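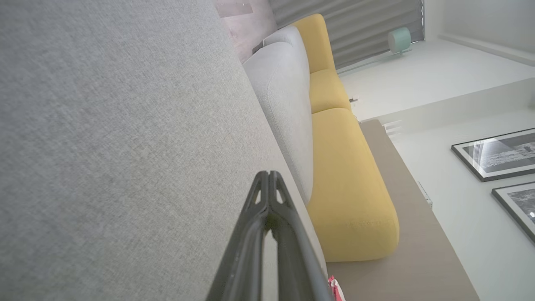

4. Fabric condition and the second placement of donated sofas

4.1 Setting and records used

The Rolledeck reuse centre receives household furniture from the municipalities of Jalness and Terkbridge and places it with tenants moving into unfurnished social housing. Sofas take up more floor space than any other category handled by the centre, and they are the category most often declined by tenants at the viewing stage. The present section considers the part played by the cover fabric in those decisions. Frames, springs and fillings were treated in Section 3 and are mentioned only where they bear on the cover.

Two sets of records were available. The first is the intake ledger, in which staff enter the type of cover, its colour, the presence of stains or odour, and whether the seat and back covers can be removed. The second is the viewing sheet, completed when a tenant accepts or declines a piece. The ledger was kept on paper until October, when the centre moved to a shared spreadsheet. Colour terms in the paper ledger were left to the person at the desk, and the same sofa might be entered as grey, silver or stone. These were merged into a single grey category for our purposes. Entries giving only "light" or "dark" were left out of the comparison by colour and kept for the comparison by weave.

Sofas covered in leather or coated fabric were excluded, as they follow a separate cleaning route at both sites. Sofa beds were retained where the mechanism had been passed as sound.

4.2 Classification of covers

Covers were sorted into pile fabrics (velvet, corduroy and chenille), flat woven fabrics and knitted stretch covers. Flat woven fabrics were divided again into fine and coarse weaves by comparison with a set of swatches supplied by the Shaikh upholstery workshop in Terkbridge. Light grey woven fabric with a fine, even weave and a soft, slightly mottled texture (Figure 4) was placed in the fine group. Fabrics with visible slubs or a raised basket pattern were placed in the coarse group.

Figure 4. Light grey woven fabric, fine even weave, with a rounded light grey sofa back cushion.

The division between fine and coarse proved difficult to apply to older covers. Abrasion flattens a raised pattern, and a coarse fabric from the front edge of a seat may resemble a finer one taken from the outside back. Assessors were therefore asked to classify each sofa from the outside back or the outer side panel, where wear is usually lowest, and to record the condition of the seat and arms separately. Where the outer panel was made from a different material, as happens with less costly models intended to stand against a wall, the panel was disregarded and the underside of a loose cushion was used.

Each cover was given a condition score from 1 to 7, with 7 assigned to covers showing no visible wear. A single score was entered for the whole sofa and was set by the poorest area in normal view. A sofa with sound arms and a badly pilled seat therefore received the score of its seat. This rule was adopted from existing practice at the centre and has the advantage of matching what tenants see first. It does, however, conceal a good deal of variation among pieces with low scores, some of which could be restored by replacing one panel.

4.3 Reasons given for declining a sofa

The viewing sheet allows tenants to give more than one reason. Size was the most common, and many entries refer to stairwells and door widths in the older housing at Jalness. Among reasons connected with the cover, staining and odour came ahead of colour. General wear was mentioned less often than the research team had expected. In several of the written comments, tenants stated that they intended to use a throw or blanket and that a worn seat was acceptable to them so long as the fabric was clean.

Colour was seldom given as the only reason for refusal. Strong patterns were declined more often than plain covers, and plain grey and brown covers were accepted readily at both sites. Light covers raised a particular concern among households with young children, who commented on the effort of keeping them clean. The same households tended to ask whether covers could be removed and machine washed. At the time of the study the centre could not always answer, as care labels are frequently missing or have faded past reading.

4.4 Cleaning before display

All fabric sofas are vacuumed on arrival. Those with visible marks are spot tested on the outside back, close to the lower edge, and then cleaned by extraction if the dye holds. Staff allow 50 minutes for a two-seat sofa, excluding drying. Drying space is the limiting factor at Terkbridge, where the display floor and the cleaning area share one room and only 9 pieces can be held at a time.

Extraction cleaning gave the most consistent results on flat woven covers. Pile fabrics required brushing while damp, and where this step was missed the seat dried with marks that tenants took for staining. Light flat weaves presented a different problem. Over-wetting can draw soil or residues up from the filling, leaving a faint ring at the margin of the cleaned area. The Shaikh workshop advises cleaning from seam to seam on such fabrics and avoiding treatment of a single spot in the middle of a panel. This advice has since been added to the cleaning instructions at both sites.

4.5 Limits of the fabric data

The records do not show how long a cover had been in use before donation, and donors were not asked. Nor do they show what happened to a sofa after placement, except in the small number of cases where it was returned. Viewing at Jalness was suspended on Wednesday, March 18, 2020, and sheets for appointments booked after that date were not completed. The Terkbridge sheets for the same period were kept apart and are not included in the comparisons reported in this section.

Fabric weight was not measured. Abrasion ratings, where present on a label, were copied into the ledger but were too few to support analysis. The relation between weave and condition score is taken up again in Section 5, together with the costs of partial re-covering.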